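4.2 Evaluation of the Pukona service package

The Pukona package is offered by Murnuditz as a leased arm, a parallel gripper and a yearly support plan. We reviewed it over 7 weeks in the Hundcombe office suite, using the task list defined in Section 3. The supplier's staff completed the initial setup - all later adjustments were made by our own team.

A total of 417 pick attempts were logged. Rigid items gave few difficulties. Soft packaging was harder, and 19 attempts were stopped by the operator before the arm had closed on the item. Clear plastic bags, such as the one on the drawer unit in Figure 3, were scored separately from boxed goods.

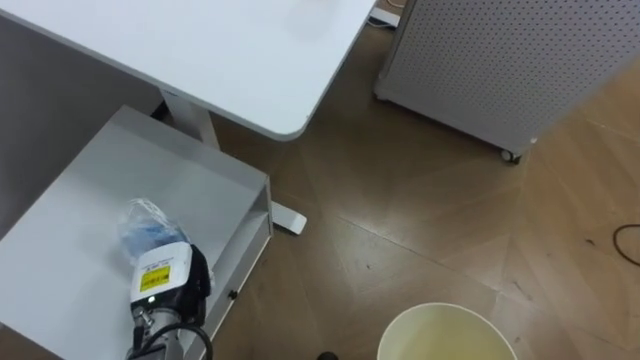

Figure 3. Gripper at a plastic bag on top of a drawer unit beside a desk.

The support plan was judged on response time and on the quality of written advice. Requests sent before noon were answered the same day. The Lau controller supplied with the arm required one software update, and its release notes did not list the changed default for grip force.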